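Begehungsprotokoll Nahrungsergänzung, Abfüllung und Lager
Betrieb: Savstead, Standort Wosau
Datum: 15. Februar 2022
Prüfung: Min-kyu Ma
Begleitung durch den Betrieb: Ha-rang Ham
Umfang: Pulver (Flohsamen, Inulin), Kapseln, Fertigwarenlager, Dokumentation

Bewertung: i. O. = in Ordnung, A = Abweichung, H = Hinweis, n. g. = nicht geprüft

1. Personalhygiene

1.1 Schutzkleidung, Haarnetz, Bartschutz: i. O.
1.2 Schmuckverbot: i. O.
1.3 Handwaschplatz Schleuse: H. Der Seifenspender war gefüllt, der Desinfektionsspender rechts gibt erst beim dritten Drücken etwas ab. Pumpe tauschen.
1.4 Belehrung nach § 43 IfSG: i. O. Alle Nachweise im Ordner, die Folgebelehrungen stammen aus dem Januar.
1.5 Besucherregelung: i. O. Der Besucherbogen fragt jetzt auch nach Magen-Darm-Beschwerden, wie beim letzten Mal besprochen.

2. Rohwaren

2.1 Wareneingang, Sichtprüfung der Säcke: i. O.
2.2 Analysenzertifikate: A. Für eine Charge Flohsamenschalen des Lieferanten Kasprzak fehlt der Befund auf Salmonellen. Die Charge ist mit 11 Säcken noch im Bestand und war nicht gesperrt. Sie wurde während der Begehung gesperrt und mit rotem Anhänger versehen. Freigabe erst nach Vorlage des Befunds.
2.3 Getrennte Lagerung allergener Rohwaren: i. O. Das Sojalecithin steht unten im eigenen Regal, der Deckel war geschlossen.
2.4 Temperatur und Luftfeuchte: H. Temperatur 16 °C, unauffällig. Das Feuchtemessgerät ist seit der letzten Kalibrierung nicht neu beklebt worden. Laut Frau Ham liegt der Kalibrierschein vor, er konnte am Tag aber nicht gezeigt werden. Bitte nachreichen.
2.5 Anbruchgebinde: A. Ein Beutel Apfelfaser ohne Anbruchdatum. Entsorgt.

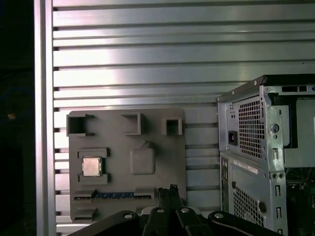
3. Mischen und Abfüllen

3.1 Sauberkeit des Mischers vor Produktionsbeginn: i. O. Dichtung am Auslauf ohne Rückstände.
3.2 Siebkontrolle: i. O. Eintragungen vor und nach jeder Charge vorhanden.
3.3 Waage Linie 2: i. O. Tägliche Prüfung mit Gewicht dokumentiert und abgezeichnet.
3.4 Metalldetektor: H. Die Testkörper werden zu Schichtbeginn und Schichtende durchgeschickt. Die Arbeitsanweisung verlangt zusätzlich eine Prüfung nach jedem Produktwechsel. Auf den Blättern der letzten Woche ist diese Zeile zweimal leer geblieben.
3.5 Staubabsaugung: H. Die Leistung reicht aus, der Filterwechsel ist jedoch nur mit Bleistift auf dem Gehäuse vermerkt. In den Wartungsplan übernehmen.
3.6 Dosierlöffel: i. O. Die Löffel kommen in geschlossenen Beuteln an die Linie.
3.7 Reinigung nach allergenhaltigen Produkten: i. O. Schnelltests liegen den Chargenprotokollen bei.
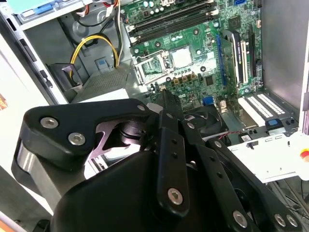
4. Kennzeichnung und Verpackung

Geprüft wurde das Etikett »Drinum Ballaststoff Apfel-Zimt«, Dose.

4.1 Bezeichnung »Nahrungsergänzungsmittel«: i. O.
4.2 Tägliche Verzehrempfehlung und Warnhinweis zur Überschreitung: i. O.
4.3 Hinweis auf ausreichende Flüssigkeitszufuhr: H. Vorhanden, steht aber klein unter der Zutatenliste. Besser direkt zur Verzehrempfehlung setzen, bei Flohsamen gehört das zusammen.
4.4 Werbeaussagen: A. »Reinigt den Darm« auf der Rückseite ist nicht zulässig und entfällt beim nächsten Druck. Die Restbestände der Etiketten sind bis zur Klärung gesperrt.
4.5 Chargennummer und MHD lesbar: i. O. Stichprobe aus Charge 171.
4.6 Hinweis »außerhalb der Reichweite von kleinen Kindern lagern«: i. O.

5. Lager und Versand

5.1 Abstand zur Wand, Paletten unbeschädigt: i. O.
5.2 Schädlingsmonitoring: H. Der Köderplan zeigt noch den alten Stand des Hallentors. Plan anpassen und neu aushängen.
5.3 FEFO: i. O.
5.4 Retouren: i. O. Eigener Stellplatz, Bodenmarkierung erneuert.
5.5 Kühlzelle Probiotika: n. g. Die Zelle war zur Abtauung leer geräumt. 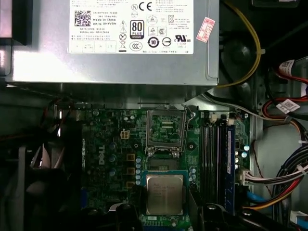 6. Dokumentation

6.1 HACCP-Konzept, jährliche Überprüfung: i. O.
6.2 Rückverfolgbarkeitstest: i. O. Vom Fertigprodukt zurück zur Rohware ohne Lücke.
6.3 Rückstellmuster: H. Vollständig, aber die beiden oberen Fächer sind nicht beschriftet.
6.4 Reklamationen: i. O. Überwiegend Klumpenbildung und fehlende Löffel.

Fristen

2.2 Befund nachreichen: sofort, bis dahin bleibt die Ware gesperrt
2.5 Mitarbeitende nachschulen: zwei Wochen
4.4 Neuer Etikettenentwurf an die Prüfung: vier Wochen
Alle Hinweise: bis zur nächsten Begehung

Die Kühlzelle wird beim nächsten Termin zuerst geprüft.

gez. Ma
Kenntnis genommen: Ham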